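Lecture 9 notes: teaching by demonstration, part 2
May 22, 2025

Recap. Two ways to get demos. Kinesthetic = grab the arm, move it thru the task, log the joints. Teleop = stay off the arm, drive it with a leader arm, a VR controller, whatever you have. Both give you (observation, action) pairs. Same learner after that.

Kinesthetic: cheap, feels natural, forces come for free. Bad: your hands and body end up in the camera view, and they wont be there at test time. Fix = replay the logged joints with nobody touching, re-record the images.

Teleop: clean images. Bad: lag, no feel for contact, people overshoot. Expect your first 100 demos to be mostly practice. Don't train on them.
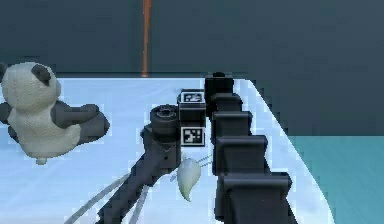
Sim teleop has the same lag problem plus fake contact. Grasps that hold in sim slip on the bench. Still worth it, resets are free. Stukar set has 3934 sim episodes, use 500 for HW4, keep the split file as is.

Things that wreck a demo set:
- long pauses while the operator thinks. Trim them or the policy learns to sit still
- two operators, two styles, averaged into neither one
- start pose always the same
- gripper command logged late vs arm command (check timestamps!!)

Compounding error: small miss, new state, bigger miss. Demos never showed that state. DAgger: let policy drive, human takes over when it drifts, add teh corrections, retrain. Usteter lab log has 752 corrections, we'll plot them next time.

HW4 due in June, see sheet. Read the Hendricks handout, sections on action chunking only.

Recent items
Lecture 8: teaching by demonstration, part 1
HW4 sheet
Drevimeo teleop setup guide
Hendricks handout (scan)
Lecture 7: inverse kinematics review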